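Community Room Flooring and Heating Program
Progress report to the Osagie Fund
January 29, 2025

Period covered

This report covers the second half of the first grant year. The program repairs floors and replaces heating in rooms that are rented out to local groups in Bremberg and Dratlow. The last report ended with the Bremberg contracts signed and no work started.

Bremberg

Work on the upper hall is finished. The old carpet came up in one piece at the window side and in scraps everywhere else, and the glue under it took four more days to remove than the contractor had planned. Two joists near the stairs had to be doubled. That was paid from the contingency line, which now stands at $780.

The heating was switched over at the same time. The old boiler is out and the new one serves both floors from a single control in the hallway. The upper hall reached its set temperature on the first morning. The lower hall did not, and the installer came back to rebalance the radiators. It has been steady after that visit.

Bookings at Bremberg started again as soon as the inspection was signed off. We asked every group that uses the building to send comments in writing, and 40 came back. Most were short. Several asked for felt pads on the chair legs, and these have been ordered. 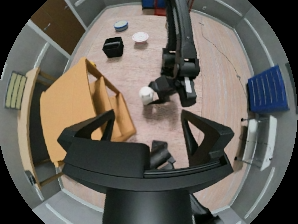
One group wrote that the hall is much warmer now but that footsteps carry further than they did on carpet, and asked whether the evening classes upstairs could be moved to the far end while the reading group meets below. We have agreed to try this until May. If it does not help, we will price an underlay for the stair end only, where the joists are already accessible from below.

Dratlow

Dratlow is behind. The floor survey found damp along the north wall, and the contractor would not lay new boards until the gutter above it was repaired. The gutter work was not in the original budget. The building's owner has agreed to pay for it in full – we have this in writing – and the repair is booked. Floor work will follow once the wall readings are acceptable.

In the meantime the Dratlow groups have been using the school annex at Leltadbridge. The annex charges $70 per session. This comes out of the relocation line, which was set up for the purpose and is enough to cover the delay as it stands now. If the floor is not ready by the end of spring we will need to ask for a transfer between lines.
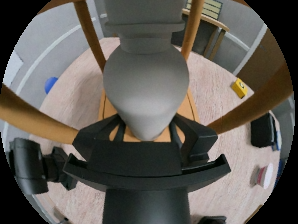 Spending

Spending at Bremberg is within budget apart from the joists. Spending at Dratlow is low for the reasons given above. One invoice from the heating installer, for $500, is in dispute. It charges for the return visit to the lower hall, and we consider that visit part of the original job. The installer has been asked to withdraw it.

Next period

The main tasks are the Dratlow floor, the final payment at Bremberg and a decision on the underlay. We would also like to discuss whether the second year can include the kitchen at Dratlow, which shares the damp wall. A separate request with quotes will be sent before the next report.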